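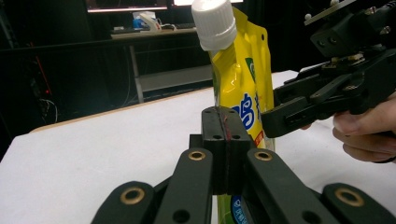 One student asked last term why we don't just program the motion by hand, she'd done it in a weekend for her Starkard entry and it worked fine. Start there. Let the room argue for a minute, don't answer yet.

- say hello, say the course name (Koubek lab class, second half)
- phones away, or not, whatever
- ask who has used a hand-held gripper before. Hands up

**Why pouches**

Blocks are too easy. Everybody's block demo looks great in May and then falls over on the first soft thing. A pouch folds, slides, leans, and the shiny film throws highlights at the camera. Groups complained, then got interested.

Task as written on the sheet: pick up one item, put it in the bin, let go, back off. Two hands allowed. One hand if you feel brave.

Mention the grading thing early - they get marks for throwing bad takes out, not for the size of the pile.

**Numbers slide (go fast)**

- 144 takes recorded by the Siden group
- 61 kept after review
- most of the rest: let go too early, or hand blocking the view
- 10 seconds is the cap per take, they hated this

Somebody will say 61 is low. Fine. Tell them the first group kept nearly everything and their policy learned to hover.

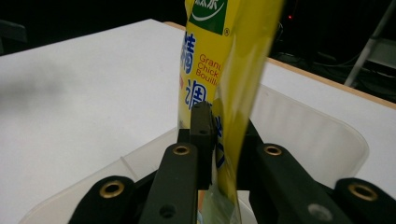
Then grip height. Low on the pouch and the top flops over, high up and you squeeze the part that's meant to stay flat. Siden group settled on the lower third and wrote it on tape next to the table. Didnt stick to it after lunch, you can see it in the logs.

Also speed. Slow down before closing. Slow down again before opening. People remember the first one.

(If time is short skip to "labels")

**Start pose**

Every take starts with fingers open, above the table, nothing held. Sounds fussy. Muvetti, our sorting script, looks for that pose to cut the takes apart, and if the fingers start half closed it glues two takes together and you find out a week later. Ask me how long that took to find. Two evenings.

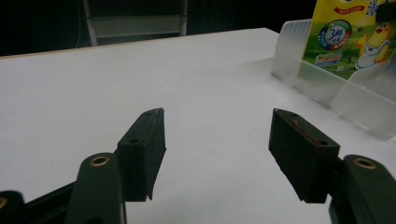 *Fingers open, package already in the bin.*

**Labels**

- one line per take, written right after, not at the end of the day
- "good / bad / not sure" is enough
- "not sure" goes to another group, they decide
- please no scores out of 100, we tried it, one group's 70 was another group's 40

Story about the spreadsheet with the sorted column. Keep it short this time!!

**Two hands**

This is the part they like. Left steadies, right does the moving, or the other way round, but pick one and say it out loud before you start. Groups that swapped roles in the middle got takes that were fine to watch and useless to train on.
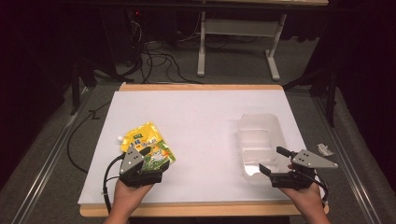
Cables - drape them away from your elbows before the take, check again every fifth one. A tug on the cable shows up as a jerk in the wrist track and Muvetti flags it, so you lose the take anyway.

Swap the person holding the grippers when arms get tired. Write the swap down. Height changes everything, tall people come in from a steeper angle.

**Back to the question**

Why not program it by hand? For one carton in one spot, do it by hand, she was right. Move the bin a little, change the item, and see how the weekend code likes it. We ran that with the Starkard entry (with permission) and it missed the bin on the second try. Learned one missed too, just later. Be fair about that, show both clips.

**Before questions**

- sign-up sheet by the door, groups of three
- gripper slots start at 4 pm
- bring your own item, has to be sealed, no glass
- read the Siden notes frist, pages on grip height and start pose at least

Leave the numbers slide up while they ask stuff.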